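Skesaretti: questions we receive often

What is Skesaretti?
It is a method to train a grasping policy fully in simulation. The Flenham group started it in December.

How many rooms do you use?
We use 540 simulated rooms and 18 object types, with more than 1000 attempts for each type.

Why do you put objects on a sofa?
Our first tests used only tables, and the policy learned the table height by heart - a sofa seat is lower and corrects this.

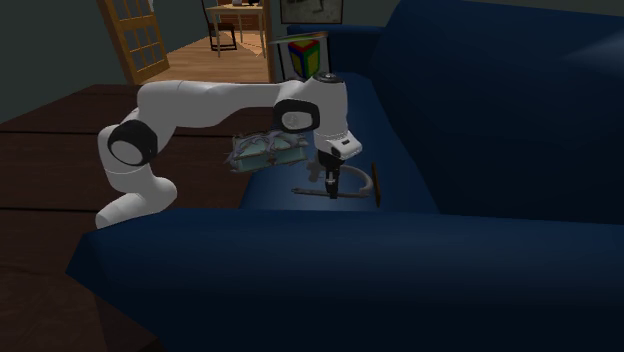
The arm must also choose between 2 objects when they lie close together, and this part is still weak.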